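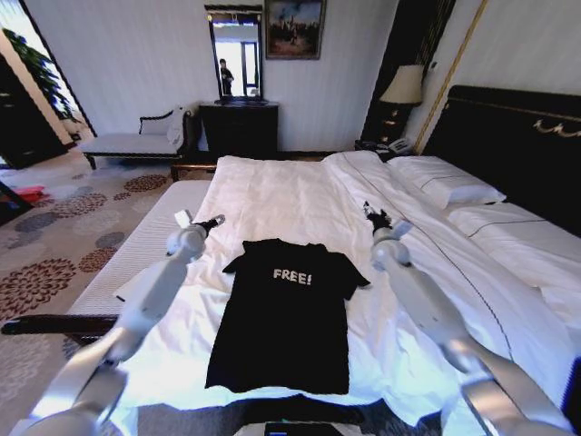
Furkow tee in black, with FREE! across the chest in white capitals.

The shirt isn't free. It costs 40, and Mireille Kassab at the Nassar shop would like people to stop asking. You get a plain short-sleeved T-shirt with a collar, soft enough to sleep in and smart enough for the corner shop, depending on the corner.

Product no. 393
Colour: black
Print: white, front only
Sizes: 6, smallest to largest
Care: wash inside out, dry flat, iron round the word

Goes well with white sheets and no plans. Returns accepted unworn, through November. Discount codes don't work on this item, however hard you point at the front.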